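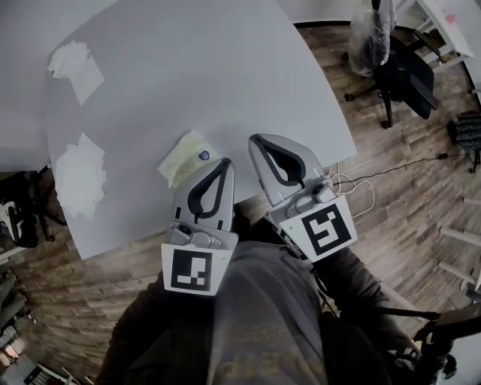 tancombe_fm wrote:
Napkins straight on the tabletop won't pass if you go by the Barnard checklist. They go in a dispenser or on a tray. Loose sheets pick up whatever the last wipe-down left behind.

rimjoint (thread starter) wrote:
Noted. My question was about the table, though. It is light gray, matte, with a rounded edge, and I need to know whether a quaternary spray will haze the finish. We go through 202 napkins a week in that room and most of the wiping is done with those.

halfply wrote:
Paper napkins are the wrong tool on a matte surface. They shed lint and they burnish. After 80 or so passes you get shiny patches you can only see at a low angle. Use microfiber, damp, one direction.

rimjoint wrote:
80 or 80 or so? I have to write an interval into the schedule.

halfply wrote:
80. That was on a Juhl top, same sort of sheen. Yours may differ.

tancombe_fm wrote:
I disagree on the burnishing. We have 3 Juhl tables at Tancombe, wiped with paper for years, no patches. What we did get was residue from overdosed cleaner, and it looks the same until you rinse it. Rinse with plain water first, then decide.

rimjoint wrote:
Will do. Second item, same room. The wall is curved, with a long white ledge running across it. Our Fineo duster has a flat head and bridges the curve, so the back of the ledge gets missed.
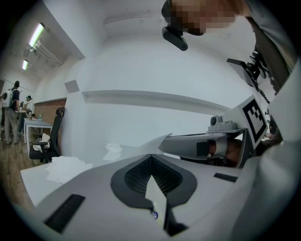

Curved wall and ledge, table room.

oxbow_k wrote:
Flat head won't follow that. Get a flexible one or use a folded cloth by hand. Top of the ledge first, then the wall below it. Do the small recess higher up before either.

halfply wrote:
Agreed on the order. Skip the spray on the wall and put it on the cloth. Runs on white paint show.

tancombe_fm wrote:
Depends on the paint. Eggshell takes a light mist without trouble.

rimjoint wrote:
Paint spec is missing from the handover file. Cloth it is. I'll rinse a test patch on the table and post the result in July.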